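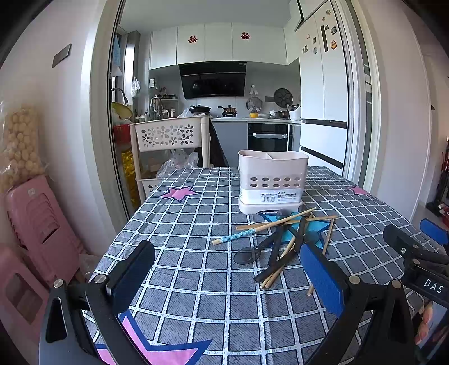 Questions fréquentes : ranger baguettes, cuillères et petits ustensiles

Depuis que nous avons ouvert la rubrique cuisine de Karnora, les questions sur les pots à couverts reviennent presque chaque semaine, et nous nous sommes dit qu'il serait plus agréable pour tout le monde de les trouver réunies au même endroit. Prenez votre temps, piochez ce qui vous concerne, et si votre question n'y est pas, le formulaire en bas de page est fait pour ça !

Par où commencer quand tout est en vrac dans le tiroir ?

Videz tout sur la table, vraiment tout, sur une nappe ou un torchon propre pour que rien ne roule par terre. On a toujours un petit moment de découragement devant le tas, c'est normal, et il passe vite. Mettez les baguettes d'un côté, les cuillères de l'autre, et gardez pour la fin les ustensiles qui n'ont pas de famille (la pince à cornichons, le pinceau, la paille en métal que vous aviez oubliée).

Pot rond ou égouttoir à deux compartiments ?

Les deux ont leurs fidèles. L'égouttoir en plastique à deux compartiments, percé de petits trous, rend bien service près de l'évier : l'air circule, et l'on peut mettre les baguettes d'un côté et les cuillères de l'autre. Le pot rond est plus joli sur une table et se passe facilement d'un convive à l'autre, mais il n'a pas de séparation et tout finit par s'y mélanger. Chez nous, on garde l'égouttoir pour la vaisselle qui vient d'être lavée et le pot pour le repas. 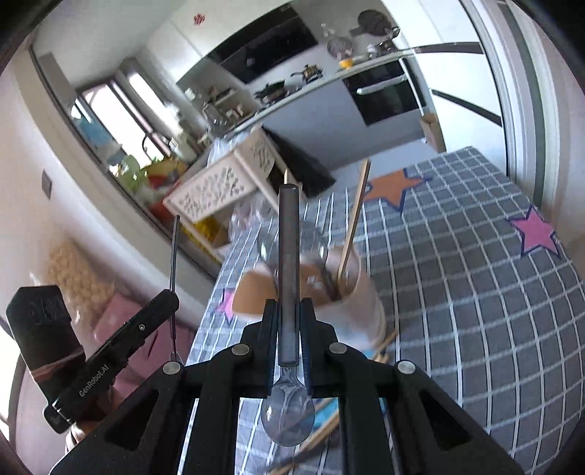
Un pot rond rose pâle sur la table, avec des baguettes en bois posées à côté.

Faut-il ranger les baguettes pointe en haut ou pointe en bas ?

Pointe en haut, si elles sont bien sèches : c'est le bout qui va en bouche, et il vaut mieux qu'il ne trempe pas dans le fond du pot. Avec de jeunes enfants à la maison, en revanche, nous préférons les coucher dans un tiroir.

Comment laver les baguettes en bois ?

À la main, à l'eau chaude, avec un peu de liquide vaisselle et sans les laisser tremper. Essuyez-les, puis laissez-les à l'air 30 minutes avant de les remettre en place. Si elles deviennent rugueuses ou qu'une odeur s'installe, il est temps de leur dire au revoir.

Mes cuillères en plastique transparent sont devenues ternes, que faire ?

Essayez un bain d'eau tiède avec un filet de vinaigre blanc, 20 minutes, puis rincez et séchez au chiffon doux. Évitez l'éponge grattante, qui laisse de fines rayures qu'on ne rattrape plus ensuite. Si le voile reste, c'est sans doute de l'usure, et la cuillère sert tout aussi bien.

J'ai des baguettes dépareillées, je les jette ?

Surtout pas ! Une baguette seule est parfaite pour mélanger un sirop, tester un gâteau ou tenir une plante en pot.

L'étiquette collée sur mon égouttoir ne part pas, avez-vous une astuce ?

Un peu d'huile de cuisine sur un coton, on patiente, on frotte du bout du doigt, puis on lave au savon. Le sèche-cheveux tiède marche aussi, à condition de ne pas insister sur le plastique.

Quelle est la différence entre les pots Clallar et Memon ?

Le Clallar est rond, d'une seule pièce, et pèse 300 grammes à vide. Le Memon a une cloison amovible et un fond qui se dévisse pour le nettoyage. Si vous avez beaucoup de baguettes longues, prenez le Clallar, il bascule moins.

Peut-on retirer une commande sur place ?

Oui, à notre boutique de Nostton, aux heures d'ouverture habituelles. Pensez au numéro de commande, nous le demandons à tout le monde.

Page mise à jour le samedi 20 décembre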